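Flulow stops two-arm work after an arm did not obey the stop button

The company Flulow has stopped all work with two arms at its site in Zamudio, after one robot arm continued to move when the stop button had been pressed. Nobody was hurt. One gel insole and the finger of a gripper were damaged.

The fault happened in the afternoon, during a normal run in which the two arms sort and place shoe insoles. The left arm takes insoles from a pile and the right arm works at a tray in the middle of the table. Both arms are controlled by the same program, but each has its own controller board and its own power line.

According to the company, the right arm began to press down on the tray with more force than it should. The operator saw the tray bend and pressed the button. The left arm stopped at once. The right arm went on for five seconds, finished the movement it had started and began to go back toward its rest position. It stopped only when a second person switched off the power for the whole table.

"The operator did everything correctly," says Yareli Montes, who is responsible for the test area. "She pressed the button and she kept her hands away. The problem is that a person who presses this button believes that everything is now still, and on that day this was not true."

The first inspection was made the same evening. It found that the stop signal to the right arm did not go directly to the power supply, as it does for the left arm. It went first through the software, which was waiting for an answer from the gripper. Because the gripper was closed hard on the insole, the answer came late, and the signal had to wait with it.

The wiring was changed in April, when the right arm was moved to the table from another station. At the old station the arm was behind a locked door and a software stop was accepted there. When the arm was moved, the cable was moved together with it and the drawing of the new table was not corrected. The yearly check was done with the old drawing.

Since the move the table had run over 2,000 cycles without an incident. The stop button was tested each Monday, but always with both arms at rest and the grippers open. In this position the delay is too short to be noticed.

"We tested the button in the easiest moment," says Aurelio Beltrán, the safety engineer who wrote the internal report. "Now we must test it in the bad moments, when the arm is moving and the gripper is holding something. It takes more time, and we will sometimes lose an insole. I can live with that."

The force on the tray has a separate cause, which is still not completely clear. The gel insoles are soft and partly transparent, and it is possible that the wrist camera gave a wrong height for the upper surface. The program then looked for contact deeper than necessary. The report also mentions a force limit which had been raised for a different product and not set back. Beltrán does not want to say which of the two was more important until the recordings have been studied. The recordings of the textile insoles show no similar error.

Flulow uses the table to prepare a packing line for Alham, a maker of insoles and other shoe parts. The line itself has not been built and no machine at the customer is affected. Alham was informed on the following morning. It has asked to receive the report and to be present when the stop function is tested again.

The stop on work covers all tables where two arms share one working area. Tables with a single arm continue to run, but their stop circuits were inspected as well. One of them had a loose connector – it did not influence the function and was replaced.

For the two-arm tables the following will change. The stop button will cut the drive power of both arms directly, without any software between. After each change of wiring, the table may not be used before the drawing has been signed by a person who did not do the work. The force limits will be stored separately for each product, and the program will refuse to start if no product has been chosen.

All 15 people who work in the test area will get a new instruction. Montes says that several of them had asked earlier why the two arms have different cables at the base. The question was written in the shift book, and it was answered with a reference to the old station. "Somebody should have gone and looked," she says. "I include myself."

An outside inspector from Prastora will visit the site before two-arm work is allowed again. Flulow has not given a date for this. The company says that the delivery plan for Alham will move, but it expects the delay to be short if the new gripper fingers arrive in time.

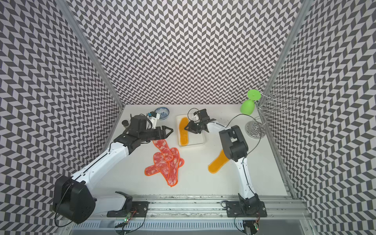 Page last changed: Sat 31 January

Textile and gel insoles at a two-arm table. The stop circuit of the right arm is the subject of the internal report.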